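Garment demonstration collection

December 27, 2019
By the Tustton Reference staff

Garment demonstration collection is the recording of examples in which a robot handles clothing under human control, for later use in training a learning system. Each example, usually called a demonstration or an episode, holds the camera pictures, the positions of the robot's joints and the commands sent to it over the length of one task. A policy is then trained to produce similar commands when it is given similar pictures. The method belongs to the wider field of imitation learning.

Clothing is a common subject because it is hard to handle by fixed program. A rigid part can be described by its position and angle. A pair of shorts can lie in a very large number of shapes, many of which hide the waistband or one of the legs, and its shape changes as soon as it is touched. Writing rules for each case is slow, and examples have been used in their place.

Background

Early work on robot handling of cloth relied on models of the fabric and on finding corners or edges in a camera picture. Systems of this kind could fold a towel on a plain table but were slow, and most of them needed the cloth to be started in a known state. Shirts and trousers were attempted with templates, in which the program fitted an outline to the garment before choosing where to grip.

Collecting demonstrations in quantity became practical when low-cost arms could be paired with a hand-moved controller. The operator moves the controller and the robot arm copies it. Two arms are normal for clothing, as many steps call for holding one part of the cloth while moving another.

The Mulonska set

The Mulonska set is a collection of two-arm clothing episodes recorded at Predside. It contains 381 episodes, of which 200 were marked as the main training portion in October. The rest are divided between a test portion and a portion held back for quality reasons, including episodes with dropped camera pictures and episodes in which the operator stopped partway. The set uses shorts, laid out singly or overlapping, and a basket kept in the work area.

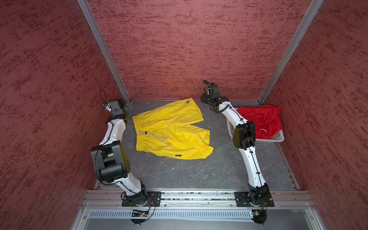
Episodes in the set are grouped by instruction. An instruction is a short sentence such as "pick up the shorts" or "put the red shorts in the basket," stored with every episode recorded under it. Mulonska uses 14 instructions. Some differ only in the garment named, so that a system trained on the set has to make use of the words as well as the pictures.

The main portion was recorded by five operators. Records are kept by operator number, and the test portion was chosen so that each number appears in it. Differences between operators are visible in the joint data. One tends to lift the cloth high before moving it sideways, while another keeps it near the surface for most of the motion. Both styles were kept.

Work area

A work area for cloth is usually enclosed on at least two sides. Walls limit changes in the background and block the view of people moving nearby, which a learning system might otherwise pick up as a cue. At Predside the walls are red with a mottled finish, and the arms are mounted on an aluminum rail along the front. The reach of the arms overlaps over the middle of the surface, and most of the episodes begin with a garment placed there.

Color is a known difficulty. A red garment near a red wall gives less contrast than a yellow one, and programs that separate cloth from background by color alone do poorly on it. Mulonska includes both colors. Reports on the set list results for the red and yellow garments in separate columns, a practice that later sets from the same group have followed.

Two kinds of camera are in general use. A fixed camera looks over the whole work area and shows where everything lies. Wrist cameras travel with the grippers and show the cloth close to the fingers, including folds that the fixed camera may not resolve or that an arm may be covering. The cost of a wrist camera is blur during fast motion. It also loses sight of most of the work area when the gripper is low.

Handling

The first step in most episodes is a pinch, in which the fingers close on a fold of cloth. Operators look for an edge or a raised crease, as flat cloth tends to slip out from between the fingers. Thick parts such as a waistband can be held firmly but may not fit if the fingers are opened too little. Approach angle matters as well. Fingers coming straight down press the cloth against the surface, and fingers coming in at a low angle can slide beneath an edge.

After a first pinch the cloth is often raised and a second arm takes hold of another point. Two held points give the operator some control over the shape of what hangs between them. Pulling them apart tightens the edge and draws out small creases, though an elastic edge returns to its gathered state when let go. 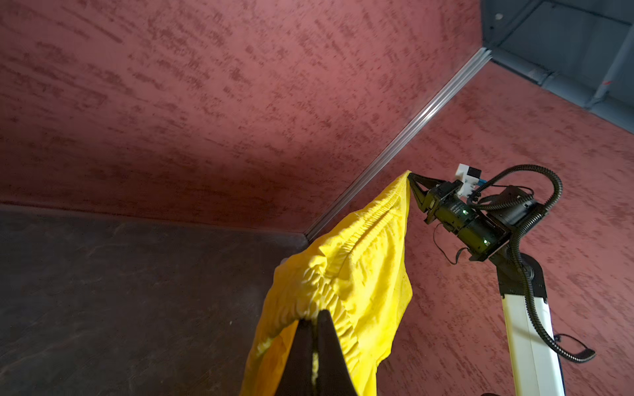 Yellow cloth with a gathered elastic edge, held between the grippers of two arms.

Handing cloth from one arm to the other is among the harder steps to record well. The receiving gripper has to close before the giving one opens, and the operator has to judge both from cameras or from a position outside the enclosure. In the Mulonska notes a handover counts as complete when the receiving gripper alone carries the garment. Episodes with a second attempt at the handover are labeled "retry" and remain in the training portion, on the grounds that a system should have examples of recovering from a miss.

Cords and drawstrings are treated in different ways by different groups. Some remove them before recording. Others leave them in, as ordinary shorts have them and a cord can catch on a finger or be pinched together with the cloth. The Mulonska instructions never name a cord, and operators were told to leave cords wherever they fell. 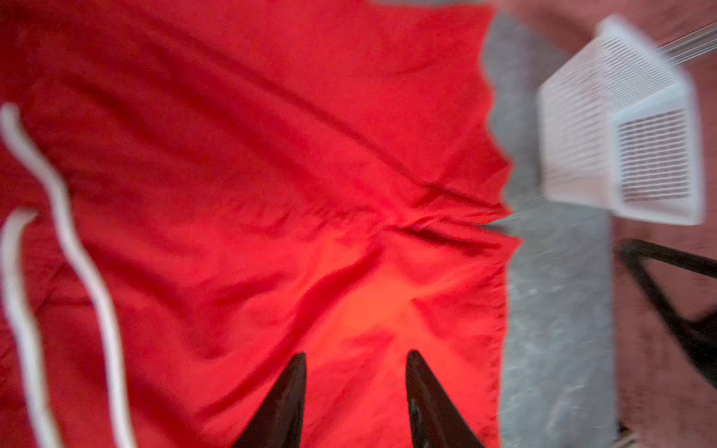 Reading time for the remaining sections: 3 minutes

Labeling and review

Every episode is reviewed once before it enters a set. The reviewer plays back the fixed camera and the wrist cameras together, sets the start and end points, and gives a mark for success. Long still periods at the start are cut. Still periods in the middle are generally left alone, because removing them creates a jump in the joint data.

At Predside the review was done in Negi, a playback program written for the purpose. Negi shows the camera views in one row and the gripper openings as a line graph beneath them. A reviewer can attach a label to a single moment, such as the closing of a gripper, or to a span of time. The label list was changed once during the work, when "grasp failed" was split into "missed" and "slipped." Episodes reviewed before the change were gone over again.

Success is defined by the end state. For a basket instruction, the whole garment has to be inside or resting on the rim, with no part touching the floor of the work area. A garment draped half over the side is marked as partial. Partial episodes are kept in a folder of their own and have been used mainly for training programs that judge success.

Starting positions

The starting position of the clothing has a strong effect on what is learned. If every episode begins with flat shorts in the center, the resulting system may fail on shorts that are crumpled or turned. Operators therefore reset the work area in a set order: flat, turned, folded over and dropped from a height. Sets with two garments add overlapping positions, in which a gripper can easily take hold of both layers when only the upper one is wanted. 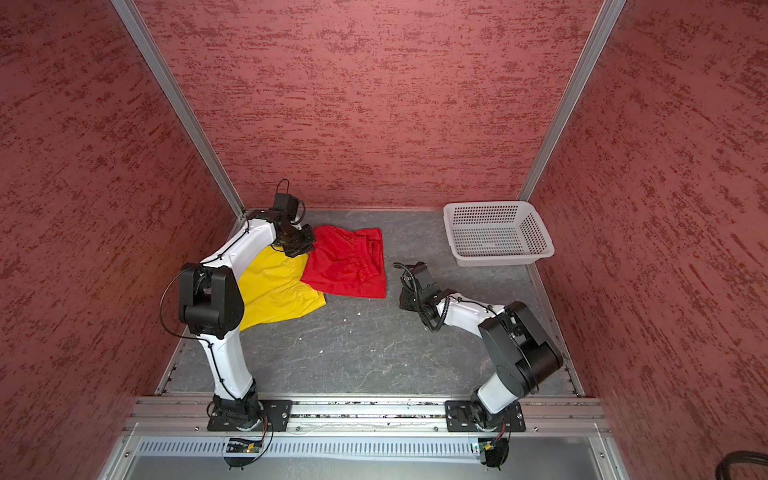
Can one operator record with two arms at the same time?

Most recording stations are built for that. The operator holds one controller in each hand, and each arm follows its own controller. Some groups assign a second person to reset the clothing between episodes.

Limits

Demonstration sets made in one enclosure carry the habits of that enclosure. A system trained only on Mulonska has seen one wall color and a small choice of garments, and the published notes advise against using it alone for trousers or long sleeves. Lighting is another limit. All of the main portion was recorded under the same lamps, and a later attempt to run the trained system with one lamp off gave clearly worse results on the red garment.

There is also disagreement over how much retry material to include. A large share of it can teach a system to hesitate near the cloth or to open its fingers after a good grip. A small share leaves it with no way to respond when a pinch fails. The Mulonska notes report the share for each instruction and make no recommendation.

See also: imitation learning; teleoperation; deformable object handling; wrist camera

Contact Tustton Reference | Copyright 2019 Tustton Reference | Back to top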